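How to take off old wax build-up before you put on more

Most polish labels will tell you the new coat "lifts and renews" the old one. I have yet to see it happen. Wax over dirty wax gives you a sticky gray film, and if your table grabs a dust cloth, you already have one.

Find out what you are dealing with first. Put a drop of odorless mineral spirits on a cotton swab and rub a spot under the edge. Yellow or brown on the swab usually means wax and grime. If the surface goes soft or tacky, stop, because you may be into the finish itself.

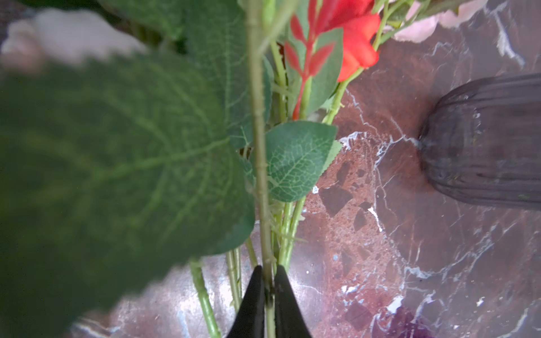
Thorny green stem and leaf, close up.

Open a window and keep the spirits away from any flame. Dampen a white cotton cloth, work a patch the size of your hand, and wipe it dry with a second cloth before moving on. I was sold a bottle of Sturel wax remover in January on the promise that one pass would do it. It took three, and plain spirits did the other half of the table just as well. 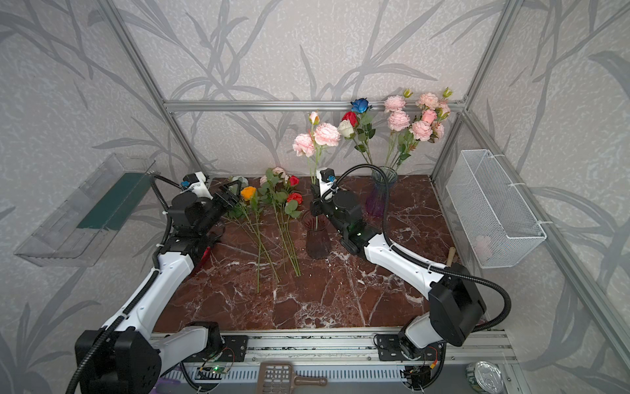

Carvings and moldings need a soft brush, and more patience than the back of the can suggests. Don't use steel wool here. People swear by the finest grade, but I've seen what it does to a high edge - bare wood, and then a much bigger job.
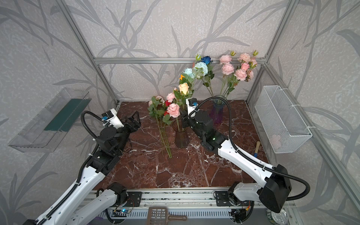

Checking your work is harder than it sounds. A plain dark top shows every smear, but a busy one will fool you. On a reddish-brown marble pattern with white veins, like the surface under the two arms, a cloudy streak can pass for part of the design. Get down low and look across it toward a lamp.

Leave the piece overnight with the window open. Lay the used cloths flat outdoors to dry, never in a heap.
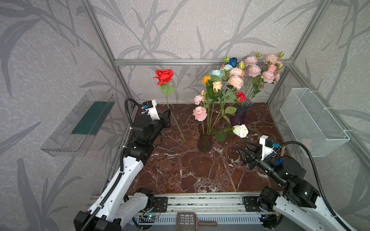 Leobardo Arellano
Furniture refinisher, Jesberg workshop

When you do wax again, use less than you think. One thin coat, buffed until a finger leaves no mark, is plenty. Bundutel paste says to apply monthly. I do my own table once a year.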